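Search this encyclopedia
Go Advanced search Random article

Household and shop-floor robotics

Household and shop-floor robotics is the field that tries to give everyday manual work, such as tidying, packing and putting goods on shelves, to machines.

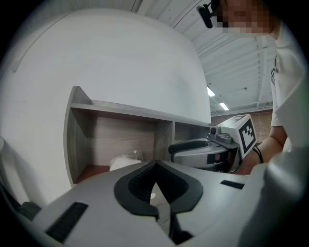 Can a machine do the ordinary chores of a home or a shop yet? Only some of them, and mostly in places that were prepared for it. Floor cleaning and the moving of closed boxes are done by machines every day, while folding clothes or clearing a full table still needs a person in most cases.

We use cookies to remember your settings. Accept Read more

Rigid and soft objects

The difficulty of a chore depends less on weight than on shape. A box keeps its form when it is lifted. A plastic bag does not, and its handles may lie in a different place each time. Shelves with compartments bring a second problem — the gripper must enter a narrow space without touching the walls, and often it hides the object from its own camera.

Learning from people

Many research groups record human work and use it as training material. In one method a person holds a gripper in the hand and does the task with it, so that the movement can later be repeated by an arm with the same kind of gripper. Square black-and-white markers are often used in this field, because software can compute their position and angle from a camera picture.

The Ollinell trial

A trial in the storeroom of the Ollinell shop in Prullano was described by Fedir Hordiienko and Roksolana Kovalchuk in a report of July 1, 2020. The Stirach arm made 561 attempts to put goods on a shelf, and 72 of them failed. Most failures were with bags. The authors wrote that 2 workers stayed near the machine during the whole trial, so the saving of labor was small.

Open questions

Speed, price and safety near people remain under discussion. Kovalchuk considers that shops will use such machines earlier than homes, as a shop can arrange its shelves for the machine. Hordiienko does not agree fully and points to the kitchen, where many tasks are repeated daily.

See also: Gripper; Karpenko test; Service robot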